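Part-time help wanted – Plokley tearoom and picnic counter

Small place, busy kitchen. Need two people for the summer, maybe one into January if it goes well. Start as soon as you can, apply by Wed 29 May please.

What you'd be doing: mornings mostly. Setting up tables, taking orders at the counter, making sandwiches, packing picnic boxes for people heading down the Forkum trail. Some dishes. Everybody does dishes. Saturdays get loud, we did 3,286 boxes last season and most of them seemed to go out the door before lunch.

Hours: 22 a week, give or take a shift swap. Doors open at 9, you'd be in before that. Sundays off, we're closed.

Checked cloth on a small round table, then a white cooler with the lid up.

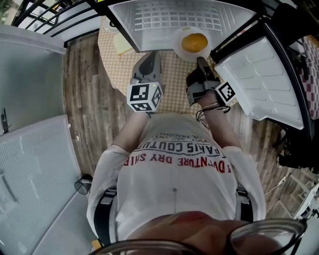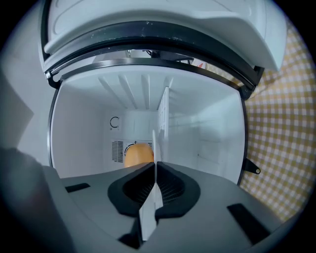 Pay is hourly, every other Friday, tips split evenly between whoever worked that day. Lunch included. There is also a 2,000 dollar end of season bonus if you stay through the last weekend – all of it, not prorated, so please dont sign up if you're leaving in the middle.

You should be: ok on your feet, ok with early, polite to people who haven't had coffee yet. Able to lift a full crate of bottles up the back steps. Food handler card is a plus, if you don't have one we pay for the class. No experience needed for the counter. For the kitchen shift, some would be nice.

Parking – use the Laaksonen lot across the road, not ours. Ours fits four cars and customers need it. The Skirnent bus stops at the corner but the first one gets in a bit late for the opening shift, so check the times before you say yes to mornings.

Under 18 is fine for counter work with a signed form from a parent. Bring it when you come in.

To apply: stop by any weekday after the lunch rush and ask for an application, or leave a note in the box by the side door. Name, phone number, which days you can't work. No resume neccessary. A couple lines on where you've worked before is plenty. We'll call everyone back, even if it's a no.

Trial shift is three hours, paid. Closed-toe shoes, hair tied back.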